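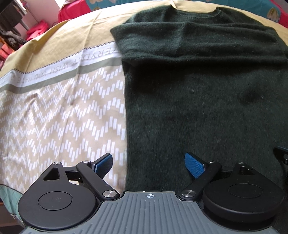

Search this blog Search

I rewrote our date picker without a framework, and I'm still not sure I'd tell anyone else to do it.

Some background. The booking form at Giston has been running on Duvoria components for years. Every upgrade breaks something small. Last June it was the date picker, which started showing the wrong month to anyone who opened it with the keyboard. The release notes called this "improved focus handling."

So when Nimal Fakir sent round a link to a talk claiming that browsers have caught up and you can throw all your dependencies away, I watched it with my arms folded. I've heard this talk before. I heard it when the selling point was jQuery plugins, and I heard it again with web components. The demo is always a to-do list or a counter. Show me a form with validation in two languages and a back button that works, then we'll talk.

I tried it anyway. The first version was 611 lines of plain JavaScript, and I was feeling pretty smug until Dilani Ekanayake opened it in Safari. The final version is 774 lines. The extra ones are nearly all focus management and time zones, the very stuff the library had been quietly doing for us (badly, in the case of that one release, but doing).

What did I get for it? The page loads faster on my old phone. I didn't measure it properly, so take that for what it's worth. I'm suspicious of the benchmark screenshots people post with these stories, mostly taken on a brand new laptop with nothing else open. The code is easier to step through in the debugger, and I no longer have 6 nested wrappers between a click and the function that handles it.

What did I lose? Three evenings, for a start. Also the docs. Carmela Rizzi asked me how to disable a range of dates and I had to go and read my own code to find out. With Duvoria I could have sent her a link.

The native date input was my first thought, by the way. It's fine if you don't care how it looks and don't need to block out particular days. We do need to block out days. Please don't email me about it.

I may look at the Temporal API next for the time zone mess, although Thilini Dissanayake has been telling me it's almost ready for longer than I've worked with her. Until then there's a helper file called dates-old-2.js, it has no tests, and it's in production.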